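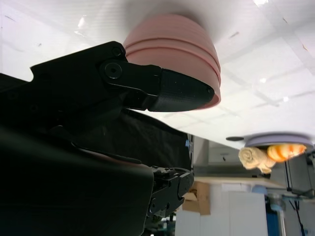

Stacking, Nesting and Clearing: A Small Study of the Shared Table

Filed under: Student Work / Home and Design
Reading time: 4 min

Introduction

Our project began with an argument about washing up. In the shared kitchen at Lowther, where our course has its studio, there is one big white table and everything lands on it: bowls, plates, cutlery, tea towels, somebody's lunch. By two in the afternoon you can't find a clear corner to put a mug down. We wanted to know whether the shape of the tableware itself makes a table easier or harder to clear, and whether a change of bowls would do more good than another notice on the wall.

It sounds like a tiny question, and it is, but we ended up completely absorbed by it. I had never thought about the lip of a bowl before January and now I look at them in every café I go into.

What we used

We worked with plain coloured tableware so that each type was easy to tell apart across the room. The bowls were pink with a matt finish, and they nest, so a stack of them shows a groove on the outside wherever one rim sits into the next. We also had a lavender plate with a paler look at the rim, and a cream towel that we kept rolled up when it wasn't needed. The tabletop is white and glossy, and it shows every crumb (good for research, bad for morale!).

For comparison we borrowed a second set of bowls from the cupboard at Prultau, the hall where half the group lives. Those have straight sides and no real lip. They stack too, in the sense that they will stand on top of each other if you're patient.

Method

We ran 30 clearing sessions with the nesting bowls and 18 with the straight-sided ones. The numbers are uneven because the Prultau bowls had to go back before the end of term. Each session started with the same layout: bowls spread out, plate in the middle, towel at one end, cutlery wherever it fell. The person clearing had to get everything to the side by the sink, and we noted three things: the number of trips, whether the stack wobbled, and where the person took hold of it.

We didn't time anyone. We tried it at first and people started racing, which was great fun and told us nothing about ordinary clearing.

What we found

The nesting bowls were the clear favourites. Most people moved them in a single trip, with one hand flat underneath and the other steadying the side. With the straight-sided bowls nearly everyone split the pile and made 2 trips, even when the whole pile would have been light enough to carry.

The lip was the best surprise. A rim that curls outwards gives you something to feel for, and people who were chatting and hardly looking at the table still found it straight away. On the straight bowls they slid their fingers up and down the side until something felt safe. We hadn't planned to record this at all, and it became the part we talked about most.

The plate caused more trouble than we expected. It often got left until the end, and then it had nowhere to go. Putting it under the stack made a lovely tray, but only a few people thought of doing that. When we suggested it in the last few sessions it caught on at once.

The rolled towel did well too. Left flat, a towel spreads over whatever is next to it and gets used as a place mat. Rolled, it stays a towel, and it takes up so little room at the end of the table. The only problem is that a loose roll opens out again as soon as it's knocked, so it needs doing up fairly tight.

Problems

Our layout was tidier than real life. Nothing had food in it, and sticky bowls don't nest nicely. We also used people from our own course, who knew what the project was and may have been on their best behaviour.

Next steps

We would like to repeat the sessions after a proper meal. The canteen at Sirkonley seats 50 and has said we can come in at the end of lunch, so we'll be able to see what happens with soup involved. We also want to try a deeper lip and a shallower one, made in clay by the ceramics students.

In the meantime the pink bowls have stayed in the Lowther kitchen, and they live by the kettle now.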